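Speaker notes, open evening at the Willham shared workshop, 11/06/2026
Mateja Tomić, "Teaching a house robot before you build the house robot"

Start slowly, let people find chairs. Say thank you for coming out on a Thursday, and thank whoever brought the cake (find out who!). Then say what Flavum is: my home robot build, which lives half on a bench in this workshop and half on my computer, and tonight is mostly the computer half. Put up the next three together and give people a moment to look.

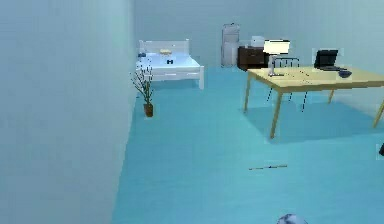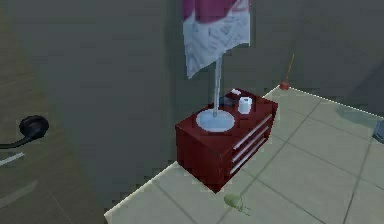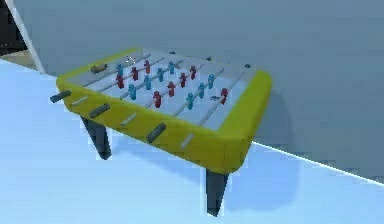
Flavum's practice house, all simulated: the room with the bed and the big table, the dark red chest with the lamp on it, and the foosball table.

Go back to the first one. Point out the thin dark stick lying on the floor, and ask who has something like that on their own floor right now. I love this one, because thin things lying flat are what I worry about most, and I would so much rather worry about them in software than with a real motor whining at me.

Second one: talk about the drawer handles. They are long bars, a kind start for a beginner gripper. Mention the little green thing on the tiles too, and the edge where the tiles drop off (wheels and edges, everyone groans).

Third one, the foosball table. Let them enjoy it! Then talk about legs and driving around them, and how rods and handles stick out at a height my bumper never meets.

Numbers, if anyone asks: 702 practice runs so far, 30 of them with the new Piątek wrist settings. Don't get lost in the wrist, Mateja. You have 16 minutes.

Then over to the bench for the real arm and questions. Remember to plug it in first.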